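萨利巴公寓热水之争暂告一段落，住户获准“适度洗澡”

本报讯 萨利巴公寓（Saliba）的热水问题，在拖过整个春天和大半个夏天之后，终于有了一份书面说法。物业公司Sovier昨晚在各楼层电梯口贴出通知，宣布全楼恢复晚间热水供应，同时“倡议住户适度洗澡”。至于何为适度，通知用了两页纸，没有写明。

事情要从5月说起。当时Sovier更换了楼顶的热水机组，称新机组更安静、更节能。住户们很快发现，安静是真的，节能也是真的，尤其是在晚上九点以后，机组节能到几乎不出热水。住在顶层的马吉迪·哈姆丹（Majdi Hamdan）告诉记者，他家那段时间的洗澡顺序是抽签决定的，孩子抽到末签就宣布自己不脏。

全楼共有388户，物业最初收到的书面投诉只有5份。Sovier据此认为情况“总体平稳”。后来有人指出，投诉表只能在工作日上午到一楼柜台领取，而柜台上午不开。柜台改到傍晚开放后，一周之内投诉表就用完了，物业又去加印，加印费列入了下个月的公共开支。
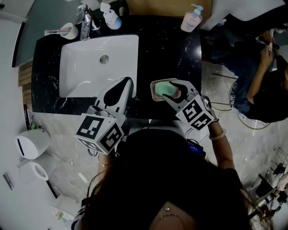
住户代表廉炳哲（Byung-chul Yeom）在随后的协调会上提出，既然热水打了折，水费也应当打折。物业方面的回应是，水并没有少，只是温度有所不同。这句话当晚就被人写成纸条贴进了电梯，第二天被撕掉，第三天又贴了一张，字更大。

负责机组维护的Jistum公司派技术员高景辉（King-fai Kao）到场检查，前后看了两次。第一次的结论是机组正常，第二次的结论是机组正常，但定时器的时区设错了，晚高峰的加热程序每天都在后半夜准时启动。换句话说，萨利巴公寓凌晨三点的热水一直相当充足。三楼一位上夜班的住户证实了这一点，他表示自己从没觉得热水有什么问题，还曾在邻里群里夸过新机组。

定时器当天就调好了，用时不到一杯茶的工夫。但通知的措辞、补偿的办法以及该由谁道歉，又讨论了几个星期。最终方案是每户减免60元公共服务费，分两期抵扣。Sovier在通知中没有使用“道歉”一词，用的是“感谢住户与我们共同经历了系统磨合期”。

对于“适度洗澡”的提法，住户反应不一。埃利亚斯·阿瓦德（Elias Awad）认为，这是他成年以来第一次有人对他洗澡提出倡议，他打算先观望。另有几位老住户关心的是，通知里提到的“智能用水提醒”会不会真的装进各家各户，如果装，提醒的声音能不能关。物业答复称该项目仍在论证，暂无时间表。

记者就定时器一事向Jistum公司询问，对方表示出厂设置并无差错，设备原本就支持多个时区，“属于功能”。

下一次住户大会的议题已经定下，是地下车库的照明。据了解，那里的灯目前只在白天亮。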